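Relatório da Comissão de Leitura sobre o Creme Hesau

Última atualização: 09/05/2022

Senhora Diretora-Geral,

Em cumprimento do despacho que nos incumbiu de apurar as circunstâncias em que o protetor solar Hesau foi retirado da farmácia do sanatório de Jellthorpe, vimos submeter à apreciação de Vossa Excelência o presente relatório.

O sanatório situa-se no extremo da falésia e recebe doentes da pele desde a fundação da casa. O regulamento interno, no artigo 6, determina que nenhum hóspede saia ao terraço sem que o rosto, as orelhas e o dorso das mãos tenham sido cobertos com creme de proteção, aplicado pelo próprio ou pela enfermeira de serviço. A norma foi sempre observada. Consta dos livros que alguns hóspedes a cumpriam mesmo em dias de nevoeiro cerrado, e que a direção da época os elogiou por escrito.

No início de agosto, a farmácia substituiu o creme habitual, da casa Miltar, pelo Hesau, de factor 30. A substituição foi autorizada pela via competente e o preço era inferior. O novo produto espalhava-se com facilidade, não deixava resíduo branco e tinha um cheiro que os hóspedes, ouvidos em separado, descreveram de maneiras inconciliáveis. Uma senhora do primeiro piso declarou tratar-se de figos. O hóspede do quarto 25 falou do interior de um barco do pai. A cozinheira, que não é hóspede mas pediu para ser ouvida, disse que cheirava à escola.

As primeiras participações chegaram à secretaria na segunda semana. Nenhuma se referia a queimaduras, manchas ou comichão. Queixavam-se os hóspedes de que, depois de aplicado o creme, não lhes apetecia regressar do terraço. Ficavam sentados nas cadeiras de lona até à hora do jantar e, chamados pela sineta, respondiam com cortesia que iriam já. A sineta passou a tocar 2 vezes, sem proveito.

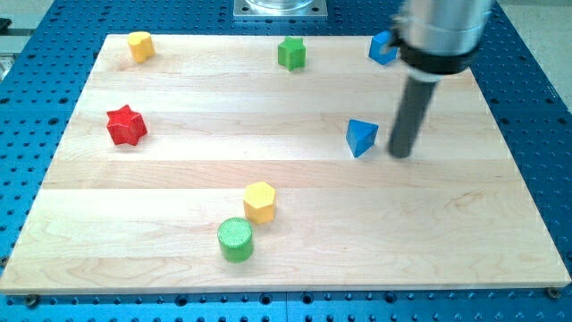
O médico residente examinou todos os interessados e encontrou-lhes a pele em excelente estado. Registou na ficha do hóspede do quarto 25 que as lesões antigas da testa tinham perdido a cor, e acrescentou à margem, a lápis, que o doente parecia mais novo e mais triste. A direção clínica pediu-lhe que retirasse a segunda observação, por não ser matéria dermatológica. O médico apagou-a, mas o sulco do lápis permanece legível, e esta Comissão entendeu dever transcrevê-la.

Foi então ouvida a Casa Mbeki, distribuidora do produto, que respondeu por ofício no prazo fixado. Afirma a distribuidora que a fórmula contém óxido de zinco, água, glicerina e um óleo vegetal de uso corrente, e que não lhe foi junto qualquer perfume. Remeteu uma bisnaga selada para confronto. Aberta a bisnaga na presença dos membros desta Comissão, cada um declarou em ata o que sentira. As declarações encontram-se em sobrescrito fechado, a pedido dos próprios, e não acompanham o presente relatório.

O Hesau foi recolhido no final do mês e reposto o creme Miltar. Os hóspedes voltaram a entrar ao primeiro toque da sineta. Não houve protestos, salvo o da senhora do primeiro piso, que solicitou autorização para conservar a bisnaga já encetada, comprometendo-se a não a usar. O pedido foi indeferido e, por lapso de serviço, a bisnaga nunca lhe foi reclamada.

Entende a Comissão que não existe fundamento para procedimento disciplinar contra a farmácia. Recomenda que as cadeiras do terraço sejam recolhidas antes do jantar e que o artigo 6 do regulamento passe a indicar o creme pelo nome.

Cumpre ainda informar que a última reunião, convocada para o terraço por se encontrar em obras a sala do arquivo, se prolongou para além da hora prevista. A ata não regista o encerramento dos trabalhos.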